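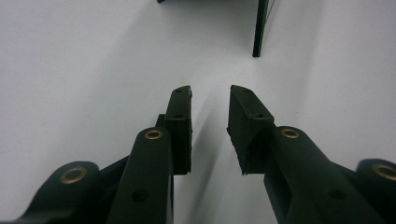

Every August I get into the same happy argument with my neighbor over whether a person should learn to read a paper map, and every August I come away more convinced that the answer is yes, and that it should be taught early, with big sheets spread over the floor and shoes off.

I love maps. I should say that first so you know who you're dealing with. I have a drawer of them that no longer closes, and a second drawer that is going the same way. I've never been to most of the places in there. I own a beautiful survey sheet of a valley called Tredow that I bought for two dollars at a church sale, and I could walk you from the mill to the upper reservoir in the dark, though I've never set foot in the county.

What I want to argue is that a phone gives you a route and a map gives you a place, and we've been treating these as the same thing for a good while now. When I follow the blue line I arrive, and I'm grateful, and an hour later I couldn't tell you which side of the river I crossed to. Ask me about a drive I planned on paper and I'll talk until you leave the room. I'll tell you about the railroad that bends for no reason (there was a quarry), and the town with two Main Streets, and the creek that has a different name on each side of the state road.

My teacher in all this was Somkiat Thaweesak, who ran the geography room at my junior high. He had a contour map of the hills behind the school pinned to a corkboard, and on the first morning of class he put his thumb on a spot where the brown lines crowded together and asked us what our legs would feel like there. What a question! I was twelve and had never thought of a drawing as something you could feel in your legs. Then he took us outside and marched us up that exact slope, and we all found out. The lines were 20 feet apart, and I have never forgotten it.

That's the part I'd fight for. Contour lines are one of the great inventions, right up there with the zipper and written music. Somebody figured out how to put a mountain on a flat sheet, and you can learn to see it in an afternoon. It goes in slowly, a lot of brown spaghetti, and then all at once the spaghetti stands up. I've watched it happen to grown adults at my kitchen table. They sit back in the chair and laugh.

My neighbor's side of the argument isn't silly, and I'll give it its due. Paper goes out of date. It did me no good at all the summer I drove to Madico by a sheet that showed a bridge, when the bridge had been gone for 6 years and the locals were pretty tired of people like me. A phone would have known. A phone also knows about the wreck on the interstate and the gas station that closed, and it can talk while you keep your eyes on the road, and for a stranger alone at night in a strange city I wouldn't trade that for the prettiest map in the drawer. I use mine all the time. I used it this morning to find a dentist.

But look at what happened on that Madico trip. I stood at the end of a road with no bridge, opened the whole sheet across the hood, and could see everything I might do next. There was a ford upstream, a longer way around through Wongsuwan, and a little dotted track over the ridge with a spot height of 2,000 feet and a symbol I didn't know. The symbol was a lookout tower. I went that way -- of course I went that way -- and ate my sandwich at the foot of it with a view of three counties. I'd never have typed that tower into a search bar. How would I? I didn't know there was one to look for.

That kind of finding is what a small screen is bad at. You can zoom out, but the names drop away as you go, and by the time you can see the whole county it has gone blank on you. A paper sheet keeps it all in view at once, the big shape and the tiny chapel, and your eye wanders off without permission. Mine wanders constantly. It's how I learned that there's a village called Sirnance with a pond shaped like a boot.

So teach it, please. Give a class one sheet of their own hometown and let them find their houses. They'll do it loudly. Then have them find the steepest way home, and the way with the most water, and let them argue. It costs a few dollars and a bit of floor. If you're past school age, buy a map of where you already live and leave it open on the table for a week. I'd bet the drawer you find a road you've never been down, and it'll be closer than you think. Take a sandwich.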